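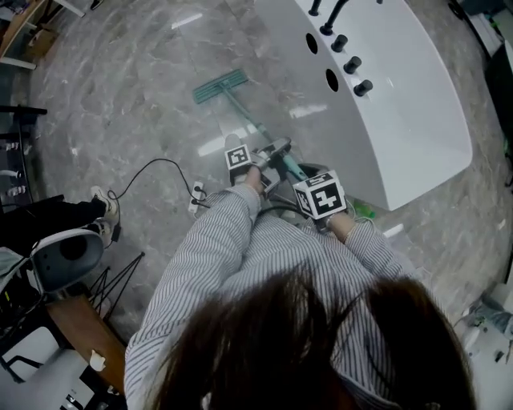
*2 min read*

## Moving out of Cadness Court -- quick FAQ

**When do I hand keys back?**
By noon on your last day. Desk, not the letterbox.

**How clean is clean?**
Floors swept and mopped, fridge emptied, oven wiped. Marble in the halls: plain water, no vinegar pls.

**Deposit?**
Usually 20 days. Longer if theres a dispute -- email Adwoa Appiah.

**Can I leave furniture?**
No. Removal is £40 an item.

**Parking for the van?**
Bay 7, book it first. Gate code comes with the booking.

**Post?**
Set up a redirect yourself. We keep letters until the end of April, then they go back to sender.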